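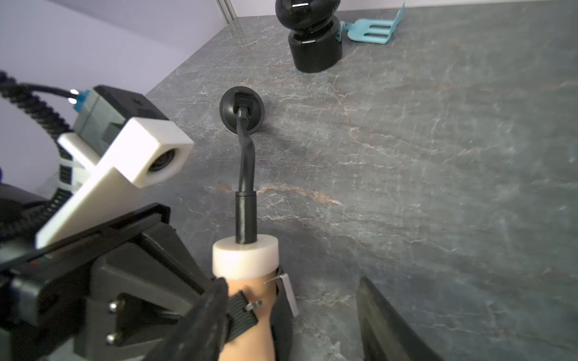

Tilitico上架夹爪套件：鹅颈、手柄都能抓，起价2,873元

2月 下午4:20 文/Ankit Sengar

做小型机械臂配件的Tilitico本月开卖一款台面作业套件，名字叫Hastar。两指夹爪，腕部相机，线束，支架图纸，一盒装齐。标准版2,873元，不带相机的2,228元。想要加长指和备用垫的，整套4,000元。现货不多，首批发完要等20天。

编辑部上午去看了演示。地点在Wundora的样板厨房，灰色石纹台面，背后一面淡紫色的墙。任务不复杂：夹住一件带吸盘底座的黑色鹅颈，抓的位置在棕褐色手柄上。难点在形状。手柄是圆的，侧边有一片薄金属夹，另一侧还凸出一颗银色小螺丝件，指头放偏一点就会顶上去。鹅颈本身又软，一动就晃。

Tilitico的产品负责人Ravindra Dixit说，选这种东西演示是故意的。“方块谁都能夹。客户家里、店里哪有那么多方块。”他说夹爪两指都是细长形，为的是伸进窄地方，接触面带棱纹，靠摩擦吃住圆柄，不用把力加得很大。

相机用3D打印的白色支架固定，镜头朝着台面。支架文件随套件附送，坏了自己打一个。线是编织套包着的，顺着机身走。我们的看法：走线还是有点乱，关节转到底的时候会不会刮，要长期用才知道。Dixit承认下一批会改，改成什么样没细讲。

安装时间，官方说法是一个下午。现场的工程师说熟手用不了那么久，新手大半时间会花在标定上。说明书目前只有英文，中文板月底补。软件部分由Nautiyal提供，买套件送一年授权，续费价格还没公布，这点要留意，下单前最好先问客服。

兼容性：官网列了几款桌面臂，列表之外的要另买转接盘。转接盘单独卖，价格没给。

保修一年，指垫算耗材，不在保修里。加长指演示的时候没拿出来，所以整套版值不值那个价，暂时没法评。退换规则按各平台来，自营店支持七天无理由，拆过线束的不退。

想试用的可以去Wundora样板间预约，白天都有人，先打电话。样板间接受自带物品测试，太重的不行。我们手上的样机还没到，到了再写长测，包括指垫磨损和连续运行的的情况。

读者评论

山里的猫：2,228那个版本能后装相机吗？支架要不要另买

拧螺丝的老周：编织套线我用过类似的，贴着关节走迟早磨毛。建议自己加扎带，别太紧。

Ankit Sengar（作者）回复 山里的猫：问过了，能后装，支架文件一样给，相机自备或者找他们买都行。

小陶：续费不公布价格我是不敢买的……等长测

kk_0：要等20天，算了，先收藏

豆浆不加糖：圆柄加金属夹这种确实烦，我们店里好多工具都长这样。想看夹湿的手柄会不会打滑，长测求加上这项！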